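Csonka: learned processor handling for desktop teardown and rebuild
Method page, Nuvulell bench series
19 May 2026

Csonka is the part of the Nuvulell bench software we get asked about most, and we love talking about it! It's a training method and a set of policies for one small family of jobs: reaching into an ordinary desktop tower and working with the processor and whatever crowds around it. The case stays whole and the motherboard stays screwed in. Most published work lifts the board out onto a flat jig first, and we wanted to see how far we could get without that.
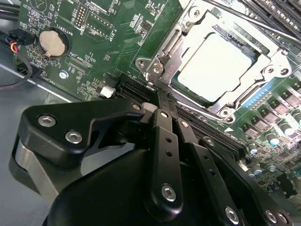
Close-range vision carries most of the weight in Csonka. The policy sees the board from the wrist and from a fixed view, and near the socket it learns to trust the wrist more and more. Glare is the big headache there. A heat spreader under bench lighting can go almost white, with no usable texture left on it, while the retention bracket around it keeps its folded edges and round fasteners, and those are the features we want the network to hold on to. So we train with the bright patches masked at random (a simple trick, and our favorite one in the whole project).

The training set is 2469 demonstrations recorded by people steering the arm by hand control. From those we held back 389 for testing and never touched them during tuning. Each demonstration is split into short stages, and the policy predicts which stage it's in along with the next motion.

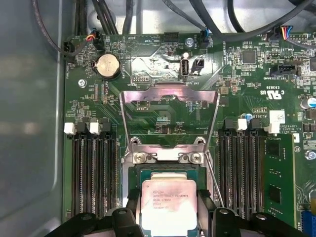 Stage prediction turned out to matter far more than we expected. Our first version, Gollberg, had no idea of stages and would happily start closing its fingers while it was still drifting sideways. Adding the stage signal gave us a policy that slows down near contact, and it also made failures much easier to read in the logs.

In our July round we plan to run 353 new trials on 4 board layouts, using the Flornik scoring sheet so the results line up with our earlier ones. We'll post the failures too, sorted by stage.

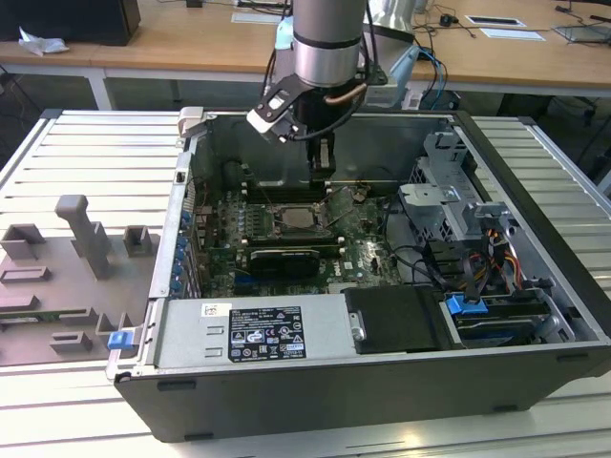
Arm and gripper over an open tower, side panel off and lying to the left.

What you get with Csonka
Policy weights for the wrist view and the combined view
Stage labels for the full training set
Glare masking code, with our settings
Flornik scoring sheet

Requires the Nuvulell bench software and a two-view camera setup. Gollberg weights can still be loaded for comparison, but they won't be updated.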